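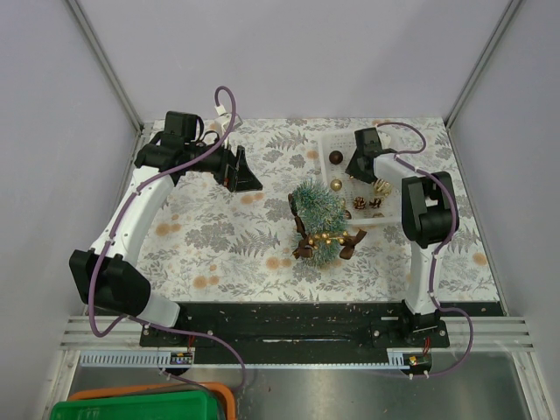
The little tree on its flowery cloth, with the clear basket beside it

I know it's only September, but I got the small Christmas tree down last night. Torunn Bakke wants one for the library window in Haugland and asked whether mine would do. It's artificial, a miniature one with frosted branches, and I've had it for 19 years. It cost me 42 kroner in a closing-down sale and I've never felt the need for a better one.

The cloth stays with it from now on. I tried the tree on plain white first and it looked a bit lost. Grey ferns and pale orange flowers aren't very Christmassy, I suppose, but they suit the colour of the needles.
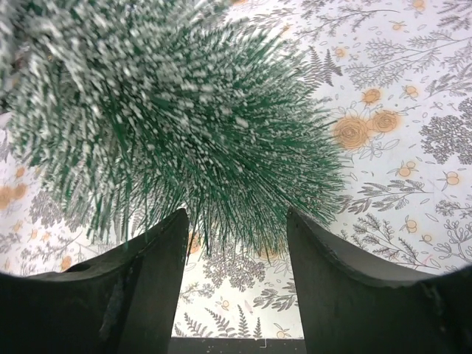 White tips on the needles, orange roses behind

The fake snow is thickest in some places and thin in others. I used to touch it up with a spray, but that made it go hard and yellow, so I leave it alone now. If you have a flocked tree, my advice is to keep it in a pillowcase and not squash it. A good shake outdoors gets rid of most of the dust.

Next I sorted the ornaments. Märta gave me a bag of hers two years ago when she moved, and the colours go well with what I had. I like brown and gold together - red and green was always a bit much for a small tree. 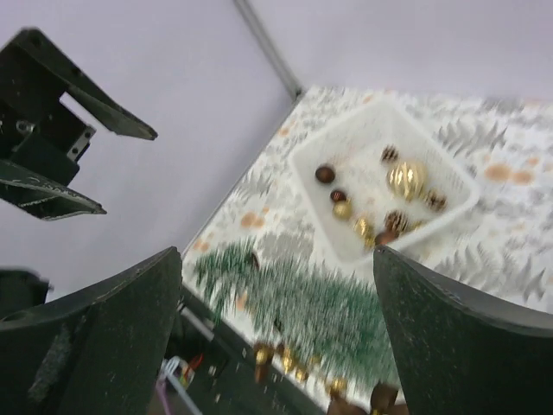
What goes on the tree

The balls and the pinecones share a square white tray, so I can see what there is before I start. The big ribbed gold one is my favourite, but it's heavy for a branch this size and may have to sit at the foot of the tree. The small gold balls can go near the top.

Pinecones are easy. Push them in between the branches and they mostly stay put.

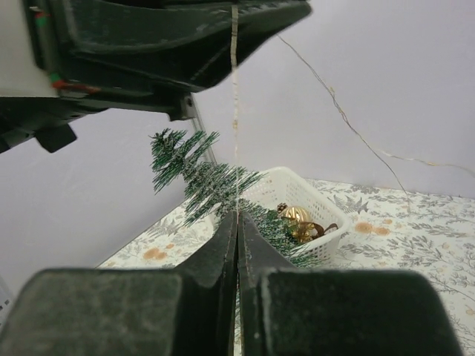 Thread

I've gone over to plain pale thread for hanging. Wire hooks scratch the balls and I always lose half of them. A loop needs to be longer than you think, or it won't go over the bristles. Tie the knots before you start decorating, with your glasses on.

Torunn is collecting it all at the end of the month. I still need to find a box with a lid.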